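Teaching the arms to move cups: what I've picked up so far

I've been steering our two-armed robot through the drinks job for the Cilitz project since January, and my early recordings were dreadful. A few things that have helped me, in case you've got a pair of arms and a stack of cups of your own.

1. Slow down at the rim
Everyone rushes the last bit. I bring the gripper in quickly, stop 5 cm short, have a little breather and then creep. The learner copies your wobbles too — ask me how I know!

2. Grip lower than you think
Clear plastic cups squash near the top and the lid pops off. I aim for the sleeve if there is one (it's a bit grippier as well) and close the fingers in small steps until the cup just stops sliding.

3. Give each arm its own tray
Two trays with a decent gap between them saves a lot of bumped elbows. I do hot-drink cups on one side and cold ones on the other, and I shuffle them between goes so the starting spots are never quite the same.
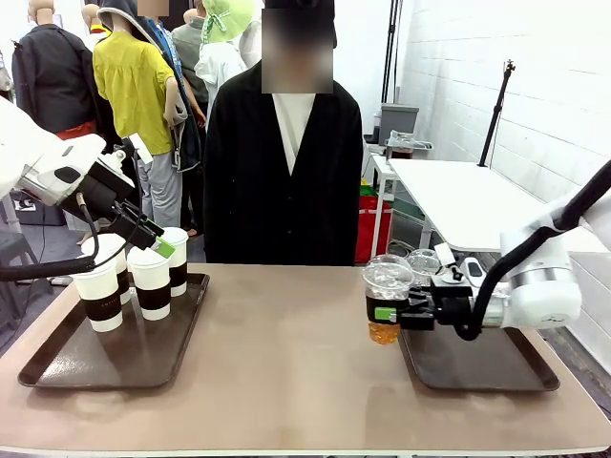 4. Bin the bad ones straight away
If I fumble, I stop and delete it there and then. We wanted 200 good runs for the Trumuvov set, and going back through the lot afterwards to find the duff ones was miserable.

5. Take proper breaks
After 60 minutes on the controls my hands go daft and so do the recordings. Kettle on, stretch your fingers, then do one practice run before you press record again.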